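## 4. Getting the hand ready for a shift

I wrote this section for those of us on the packing side at Plurkdale, so it skips the engineering. If you want the wiring, that's in the Prusteo handbook by the office door. What's below is what I do before I let the hand near a carton, and it takes me 11 minutes if I've had my tea first.

1. Check the stop button on the post. Press it, twist it out, wait for the green light.
2. Pull the black sleeve down over the wrist, but keep the fingers and thumb clear of it. Smooth out any big folds near the hem.
3. Wipe each rubber fingertip with a dry cloth. No spray, please!
4. On the Filtlow screen, pick **Open grasp** and let the fingers spread.
5. Bring the hand down over the box slowly and stop before it touches.

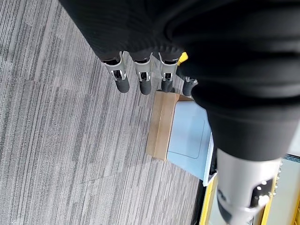 *Fig. 4 -- Open grasp over a cardboard box, fingers just above it and thumb lower down.*

6. Look at the gap on both sides. If a finger is sitting on top of the box edge, go back up and shift the hand across.
7. Press **Close**, then **Lift**, and watch the first 4 boxes all the way through.

**Note:** The Doucette cartons are a bit softer than our old ones, so I set the grip one notch down for those.

**Caution:** Keep your own fingers away from the metal parts whenever the green light is on. The sleeve won't protect you from a pinch.

### What's different for you

I used to lift 200 boxes before lunch and my back knew all about it. Now I mostly watch, clear jams and sort out the odd squashed corner (there's always one). It's easier on the body but it does want your attention -- I found the first fortnight more tiring than the lifting, and I'd ask for a swap every couple of hours until you're used to it.

Write any jam in the blue book, with the time and the carton type.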